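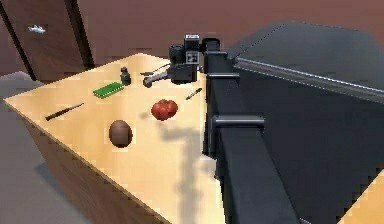 Ticket 1426 — sourdough starter gone sluggish
Opened by Sorin Rusu, Codton Home Bakers help desk, 6 Sep 2022
Status: resolved

My starter has slowed to a crawl and I'd love some help getting it going again! It's a rye one I call Molitz, fed every morning, and until last week it doubled before lunch. Now it barely moves and smells a bit like nail polish remover. I've moved it out of the cold pantry and onto the kitchen bench, and I stir it with a thin dark utensil like the spoon-shaped one on the honey-coloured tabletop, with a slender handle that gets right down the side of the jar. Same flour as always (Rosales wholemeal rye), same tap water.

Reply — Paraschiva Ilie
Great notes, thank you! That sharp smell usually means it's hungry. What ratio are you feeding at, and how warm is the spot?

Sorin Rusu
Equal parts starter, flour and water. Just checked the thermometer — 29 degrees by the window. We've had a warm spell, so that's a lot higher than I'd have guessed.

Reply — Paraschiva Ilie
There's your culprit, I reckon. At 29 it's racing through its food overnight and you're catching it after the collapse. Try this:
Keep 20 g of starter, feed it 60 g flour and 60 g water.
Feed morning and evening for 3 days.
Put a rubber band round the jar at the starting level and write down when it peaks.
Don't bake with it yet, and leave the flour alone so we're only changing one thing.

Sorin Rusu
Day 2: bubbles all through and the smell is back to yoghurt. Peaked while I was out, annoyingly.

Sorin Rusu
Day 3: doubled in under five hours!! Baked a small loaf anyway, sorry, couldn't wait. Lovely open crumb, slightly pale on the bottom. I'll lodge a separate ticket about my Holtier oven.

Closed by Paraschiva Ilie. Drop back to one feed a day once the kitchen cools down.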